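Balside Geohazard Monitoring Service
Support ticket: Peltham station, repeated false tremor alerts
Category: Seismic / public alerting
Status: Closed, with one item carried forward
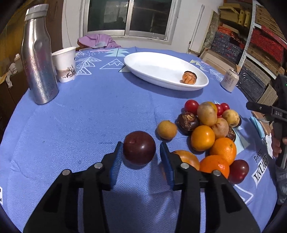 Summary of the request

The Peltham observatory reported that the public alert page was issuing volcanic tremor notices for the north flank of the volcano during hours in which no other station recorded unusual activity. The notices were reaching all 2000 subscribers on the regional list. Several subscribers wrote to the information desk to ask whether an eruption was expected. The observatory asked that the cause be identified and that the notices be suspended in the meantime.

Initial response

Automatic notices from Peltham were suspended at 14:20. Manual notices remained available to the duty scientist throughout. The other stations on the network were left unchanged. A short statement was placed on the alert page advising readers that the volcano remained at its normal level and that no change in ground movement or gas output had been recorded.

Log

Entry 1. The alert archive for December was reviewed. It held 23 tremor notices from Peltham. None was matched by the stations at the summit or on the south flank. True tremor of the reported strength would be expected to appear on all three.

Entry 2. The Fluka recorder at Peltham was checked remotely. Clock, power supply and disk space were within limits. The recorder was restarted. Two further tremor detections followed within the hour, neither of which was sent to the public.

Entry 3. Raw data were requested from the recorder and compared with the processed feed. The raw signal showed a steady vibration at one narrow frequency, starting and stopping sharply. Volcanic tremor at this site has in the past built up and faded gradually over a wider band.

Entry 4. The observatory was asked whether any equipment had been installed near the vault. It replied that Omerović, the drilling contractor, had placed a water pump 200 meters east of the station. The pump runs in cycles of 20 minutes.

Entry 5. At our request the contractor switched the pump off from 09:00 to 13:00. No detections were recorded in that period. Detections resumed shortly after the pump was restarted.

Entry 6. The detection settings were reviewed. The rule requiring agreement from a second station had been turned off at Peltham during the autumn software update and had not been restored. The update notes do not mention the change.

Cause

Ground vibration from the pump was classified as tremor. The missing second-station rule allowed these detections to become public notices without further review.

Action taken

The second-station rule was restored at Peltham and confirmed at every other station. A filter was applied at the pump frequency. The stored detections were run again under the corrected settings and produced no notices. Automatic notices were then returned to service. A correction was sent to all subscribers, and the false notices are now marked as withdrawn in the archive.

Carried forward

The contractor has agreed to move the pump to the lower access road when the present borehole is finished. The filter will stay in place until then and should be removed afterward, as it slightly reduces sensitivity to weak local events. Staff at Peltham are asked to reply to this ticket when the pump has been moved.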